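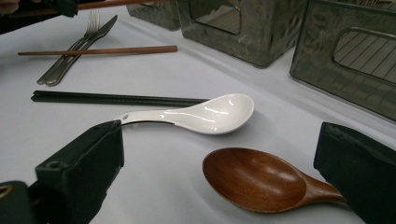
# Mapplebeck cutlery sorting notes

Status: in use. Maintainer: Joanne Gosling. Layout checks: Niamh Mulcahy.

This folder holds the written rules, item list and record sheets for the Mapplebeck table-sorting set. The activity is a small one. Mixed eating utensils are put out on a white tabletop, with three translucent baskets along the far side, and each utensil goes into a basket by type. The notes cover the utensils, the baskets and the order of work. Washing and drying are covered in the Mastside kitchen notes and are not repeated here.

## Contents

| File | What it holds |
|---|---|
| `items.csv` | one row per utensil, with type, material and finish |
| `layouts.csv` | starting layouts, 2773 rows |
| `results.csv` | final basket for each utensil, by layout |
| `rules.md` | sorting rules, long form |
| `CHANGES` | edits to the rules, newest first |

`layouts.csv` and `results.csv` share the key `layout_id`. A layout with no matching row in `results.csv` was abandoned before the table was clear. There are 63 of these. Leave them in, as they are still valid starting layouts.

## Item types

- `chopstick`: wooden or black. Each stick has its own row. The field `pair_id` links the two halves of a pair.
- `spoon_soup`: white ceramic, with a deep bowl and a hole near the end of the handle.
- `spoon_wood`: reddish-brown.
- `spoon_metal`: silver.
- `fork`: silver, table size.
- `knife`: silver, table size.

Teaspoons and serving spoons were dropped from the list in June. Old rows that mention them have `active = 0`.

## Starting layouts

Utensils may lie at any angle and may touch. Crossing is allowed, including a chopstick laid across a fork and knife. Code each crossing in `overlap` from the top item downwards, separated by `>`:

 chopstick>knife>fork

The order matters. `knife>fork` and `fork>knife` are different layouts. If the order cannot be told, write `?` between the two names and leave the note field blank.

Items lying side by side without crossing are not overlaps. Near-parallel chopsticks go in `adjacent`.

## Sorting rules

1. Chopsticks go in the left basket.
2. Spoons of every material go in the middle basket.
3. Knives and forks go in the right basket.
4. A knife and fork may be carried together.
5. Baskets stay side by side. Do not turn one to make room.
6. A utensil leaning on a basket rim does not count as placed.

Left and right are taken from the working side of the table. Rule 4 replaced an earlier rule that allowed one utensil per move. Results entered under the old rule are marked `ruleset = 3`, and everything since is `ruleset = 4`.

The order of types is free. Graham Penrose's sheets nearly all begin with the chopsticks, so do not use this set to draw conclusions about preferred order.

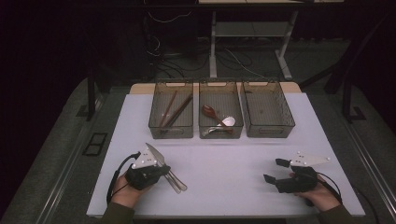
**Mapplebeck, June**

Basket state at this point is entered as follows:

 left: chopstick x4 (2 pairs)
 middle: spoon_wood, spoon_soup, spoon_metal
 right: none
 moving: knife+fork

Write `none` for a basket with nothing in it. A blank cell means that the basket was not checked, and the import script rejects it. The `moving` field is for utensils held clear of the baskets. Do not enter them under their intended basket until they have been released there.

Position inside a basket is not scored. Spoons may lie diagonally or along the front, and handles need not point the same way.

## Baskets

Smoky-brown translucent plastic, rectangular, with a lattice rim and a handle slot at each short end. The order sheet lists them under Bustico. Replacements should match in colour, as `items.csv` has no field for basket type.

## Known faults

- `finish` is inconsistent for the metal items. "Brushed" and "dull" were both used for the same fork.
- Malcolm Pearce's Tuesday sheets use `ladle` for the ceramic soup spoon. Read it as `spoon_soup`.
- `pair_id` is missing for wooden chopsticks in the earliest layouts.

Corrections go to Joanne Gosling, with the `layout_id` in the subject line.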